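Work with us > Open calls > Home testers

Home Testers Wanted for the Caputo Countertop Oven

2 min read

We at Brultside have been making small kitchen appliances for a good long while now, and we still think the best opinions come from people cooking supper on an ordinary evening. So we're looking for 124 households in and near Drodow to try our new Caputo countertop oven before it goes on sale – busy families, people living alone, nervous bakers, everybody!
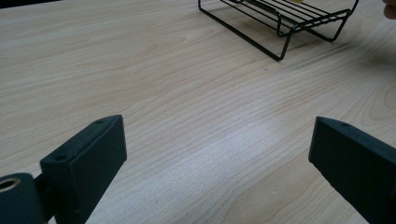
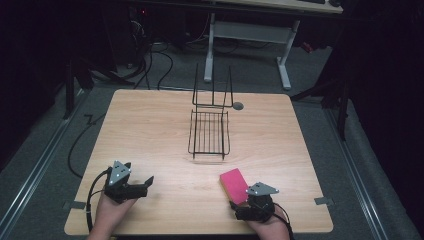

You'll keep the oven for the whole of June and cook with it at least three times a week, whatever you like to eat. After each meal we ask for a few lines in a notebook (spelling doesn't matter one bit), and at the end there's a friendly phone chat. As a thank-you, each household gets $180 and keeps the oven.

You should be 18 or over and have a grounded outlet and a bit of free counter space. Fuvar will bring the oven to your door and carry it in for you.

To apply, write to Home Testers, Brultside, 628 Mill Road, Drodow, and tell us a little about how you cook – a long letter is very welcome.

Related
Part-time recipe writer, Drodow
Repair bench assistant
Taste panel: slow cooker soups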